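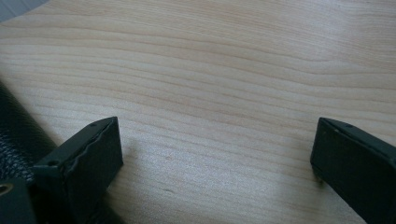
Posted by Jianhua Su in Weather and Sky, December

Rime or hoarfrost on fence wire?
I keep a small weather log at Plivholm, elevation 201 meters. After a foggy night the fence wire had white feathers on one side only, up to 12 mm long. The low was 13 °F with a light wind from the east. My log has one column for frost and I would like to enter the right type. Is this rime or hoarfrost?

Howard Tunstall
Rime, most likely soft rime. Supercooled fog droplets freeze on contact and the deposit grows into the wind, so check whether the feathers pointed east. Hoarfrost forms straight from vapor, usually on clear, calm nights, and tends to cover all sides of a thin wire. Texture helps too – rime is milky and grainy, hoarfrost shows flat crystal faces under a hand lens. The two can occur together. Log the wind direction and visibility next to it.

Melen
We get this on the ridge every winter, always called it frost. Comes off if you tap the wire.

Sial
Agree with Howard. If visibility stayed above 1 km I would question the fog part. Measure length on the windward side, same wire each time, around 50 cm off the ground.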